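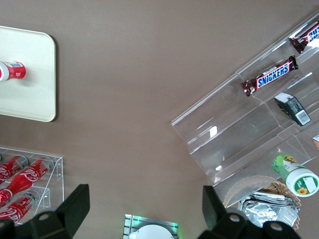 Gaurav Kaushik
Friday, July 4, 2025

Notes on counter displays for small snack stands. Short thread, mostly about tiered acrylic.

1/ A tiered rack earns its footprint by showing the product face at an angle. Bars lying flat on a counter show their faces to the ceiling. Lean them back and a seated customer can read the name.

2/ Clear acrylic picks up glare. Check it from the customer's side with the room lights on, then turn the rack a little at a time until the bright patch moves off the product. A matte counter in a brown or gray helps.

3/ Candy bars go on the upper tiers. Wrappers are light and slide on a smooth shelf, so I run a 2 mm clear bumper along the front lip. Small boxes sit better one tier down, printed side out. Barcode side out is the most common restocking mistake I see.

4/ Bottles stay off the rack. A separate tray with a raised rim holds them, even lying down, and the rim stops a roll. Keep the label up. Coke reads from across the room by color alone – most store-brand water does not.

5/ Spacing. I leave 90 mm between the rack and anything beside it. Less than that and people knock the end item when they reach in.

6/ Depth. My counter at Dadirow is 900 mm wide and 300 mm deep at the display end. A rack deeper than the counter will overhang, and the overhang always ends up on the customer's side.

7/ Cleaning. Microfiber, water, a drop of dish soap. No ammonia glass cleaner on acrylic – it hazes the surface over time. The rack I replaced in January had gone cloudy on every edge.

8/ Restock from the back tier forward. Older stock comes down a tier, new stock goes up top.

9/ Tyagi asked about lockable covers. Haven't tried one. Will post measurements if I do.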